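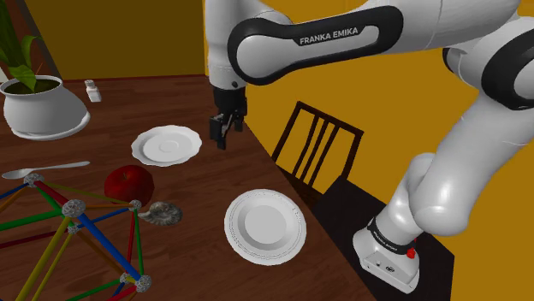 The Day the Robot Wouldn't Let Go

2023-02-14

Last August I spent a whole week trying to teach a robot arm to clear a table, and on the fourth day it broke a plate. Then it broke the same plate again. Then it broke it 1,000 more times while I was home asleep!

Nobody had to sweep up, though. The plate lived inside a computer. So did the table, and so did the arm. I want to tell you what went wrong, how I found it, and what it has to do with keeping people safe around real robots.

A robot inside a computer

I work on a little project called Warkon. We write the instructions that tell robot arms how to pick things up. Before a real arm gets any of my instructions, they have to work in a simulation.

A simulation is a bit like a video game. There's a pretend arm in a pretend room, and the computer works out what would happen if the arm moved this way or that way. If the arm pushes an apple, the apple should roll. If it drops a spoon, the spoon should fall. The computer uses math to figure all of that out, many times every second.

The big difference from a game is that you don't steer. There's no controller in your hands. You write the instructions first, press go, and then you have to watch and not touch. (I find the not touching part very hard.)

The room I was using has yellow walls and a reddish-brown table. On the table are a saucer with a wavy edge, a deeper white plate, an apple, a spoon, a salt shaker, a potted plant, a toy made of colored sticks, and a fossil. Yes, a fossil! It's an ammonite, a sea creature with a curly shell that lived a very, very long time ago. I like it the best of anything in there. It's also a tricky shape to pick up, with all those ridges.

The arm's hand is called a gripper. It doesn't look much like your hand. It has two fingers, and they slide toward each other and away from each other, and that's all they do. Try this: hold your pointer finger and your thumb out straight and pinch a pencil without bending either one. Now try it with a plate lying flat on a table. Hard, isn't it? You have to catch the plate by its rim, with one finger on the inside and one on the outside.

What I asked it to do

My instructions for the white plate went like this.

Move above the plate.
Open the fingers.
Go down until one finger is on each side of the rim.
Close the fingers.
Stop squeezing when you have a good hold.
Lift.

On Monday and Tuesday it missed a lot. On Wednesday it got the saucer, and I did a dance in my kitchen. On Thursday I told the computer to practice the plate all night long, and I went to bed feeling very pleased with myself.

In the morning there was a report waiting for me. The arm had tried the plate 1,142 times. And on my screen, in red, it said that in 1,002 of those tries the squeeze had gone past the limit.

The limit is a number we pick. It means "any harder than this and a real plate would probably crack." A pretend plate doesn't crack unless somebody programs it to, so the computer just keeps score. It had kept a very embarrassing score.

Being a detective

When something goes wrong with a robot, the first thing you want to do is change stuff. I wanted to change everything! But if you change five things and the problem goes away, you don't know which one fixed it. So I made myself sit down with a sheet of paper and write guesses.

Guess one: maybe the arm was in the wrong place. If the fingers came down crooked, one of them might jam against the rim. I slowed the whole thing down and watched it a tiny step at a time. The fingers came down just fine, one on each side, very neat. I crossed that guess out.

Guess two: maybe the plate was wrong. Somebody could have typed in that it was super heavy, or super slippery, and then the arm would have to squeeze hard just to hang on. I checked its weight. It was a perfectly normal plate weight. Crossed out.

Guess three: maybe the arm didn't know how hard it was squeezing.

I have to explain this one. When you pick up an egg, your skin tells your brain how hard you're pressing, and your brain says "okay, that's enough." You don't even notice it happening. A robot has no skin, so it needs sensors. A sensor is a part that measures something and sends back a number. My pretend gripper had a pretend sensor that measured the squeeze.

I looked at the numbers it was sending. At first they went up and up as the fingers closed, exactly like they should. And then they stopped. They got to 600 and just sat there. 600, 600, 600, 600. The fingers kept on squeezing harder and the sensor kept on saying 600.

Now guess what number I had told it to stop at.

I had told it to stop at 1,000.

So the poor thing was waiting for a number that was never going to come! Imagine your mom says "stop pouring when the juice reaches the top line on the cup," but somebody has covered the top half of the cup with tape. You'd be pouring and looking, pouring and looking, and there'd be juice on your socks.

Whose mistake was it?

Mine. The sensor had a setting for the biggest number it was allowed to report, and I had copied that setting from an older gripper that we called Kadau. Kadau was small and weak and never needed a number bigger than that. The new one did. I copied the file on a Monday, I was hungry, and I didn't read down to the bottom.

What about the tries that went okay? I wondered about those too. In those tries the fingers slipped off the rim before they got a proper hold, so they never had the chance to squeeze too hard. The computer had counted them as safe. But the plate never went anywhere! If I had only looked at how many were safe, I might have thought slipping was a great idea.

How I fixed it

I changed the setting, and that took less time than making toast. Then came the slow part, where I added three rules to the instructions.

The first rule is about time. If the fingers have been squeezing for longer than one second and the number hasn't changed, let go. A number that's stuck is a clue that something's up.

The second rule is about trust. Before the arm picks up anything at all, it closes its fingers on nothing, opens them again, and checks that the sensor did what we expected. Grown-ups who scuba dive do the same kind of thing with their air before they get in the water.

The third rule is the one I care about most. If the arm isn't sure, it stops moving and waits for a person. It doesn't try again by itself. Some people find that rule annoying, and I'll admit it makes everything slower. My tests took all weekend.

On Monday the arm lifted the plate, held it, and set it down again. The squeeze stayed under the limit. I let it practice for another night, and I barely slept, and in the morning there was no red on the screen. (It did bump the salt shaker a few times. That's a different story and I'm still working on it.)

Why a pretend plate matters

You might be thinking, so what? It was a pretend plate.

But those instructions were going to be sent to a real arm, in a workshop at a place called Verstraete. Real arms are strong, and they don't get tired, and they don't say "oops." If the same mistake had gone along with my instructions, the real gripper would have squeezed a real plate too hard, and broken bits can fly. And a gripper that doesn't know how hard it's squeezing is bad news for fingers, too. Yours and mine.

Workshops with robot arms have rules for people as well. At Verstraete there's a line on the floor, and you stay behind it while the arm is switched on. There's a stop button within reach, and everybody who goes in learns where it is before they learn anything else. Even when the arm is standing still, you don't walk up to it, because it might only be waiting for its next instruction. If you ever visit a place with robots, stay behind the line, keep your hands to yourself, and ask a grown-up who works there before you go near anything.

Try being the robot

You can do this at home with a friend, and you don't need anything that breaks. Use a paper cup.

One of you is the robot. The robot closes their eyes, and may only use one finger and one thumb, both kept straight. The other one is the programmer, and gives instructions out loud. "Move left. Down a little. Close. Lift."

Once you're good at it, put thick winter gloves on the robot. Now the robot can't feel the cup very well. See how many times it gets squashed! The gloves are like my sensor that got stuck.

Then make up a rule that helps. Maybe the programmer watches the sides of the cup and yells "stop" when they start to bend. Maybe the robot has to count to two and let go. Write your rule down and see if another pair of friends can follow it without you explaining. When I tried this with the kids in the Brarnance after-school club, their first rule was "don't squash it," and then we had a long and pretty loud talk about how a robot would know what that means.

Words to remember

Simulation: a pretend world in a computer where you can test things.

Gripper: the part of a robot arm that holds on to objects.

Sensor: a part that measures something, like how hard, how hot, or how far away, and sends back a number.

Limit: a number you have decided not to go past.

Fault: something that isn't working the way it should. It can be in the machine, or in the instructions, or in a file somebody copied when they wanted their lunch.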